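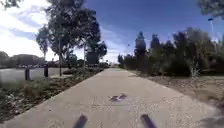

2023-05-29

Robots learn to keep to the path from two hours of walking

A small group at Haldane has found a way to teach outdoor robots to follow a footpath without drawing them a map first, and the people behind it sound quietly thrilled with how it has gone.

The method, which goes by the name Grater, starts with a person steering the robot along ordinary paths while it records what it sees ahead. The software then works out for itself which kinds of ground are good to travel on and which, like garden beds and mulch, are best left alone. Skye Lamont, who leads the work, said the group had braced itself for a summer of labeling pictures by hand and was delighted to be let off.

"We gave it 2 hours of driving and hoped for the best," Lamont said. "I had a whole speech ready about how early results are never pretty, and then I didn't get to use it!"

In the tests that followed, the robot was sent out on 470 runs over paths it had not been driven on before, each one 200 meters long. It finished all but a handful with no one touching the controls. Most of the trouble came from shadows - a hard, dark edge across pale concrete can look an awful lot like a curb - and from stains and patches, which it sometimes slowed down for when it could have rolled straight on.

Blair Purves, who wrote much of the steering software, would like to see the shadow problem sorted out before anything else is added. Purves has been collecting early morning and late afternoon drives for that purpose, and now has 630 short clips set aside for the next round of training.

The group plans to try the same method in August on the paths around Istberg, where the ground is rougher and the hedges grow a good deal closer in. Bemow, which is lending a second robot for those trials, will get a copy of the results once they are written up.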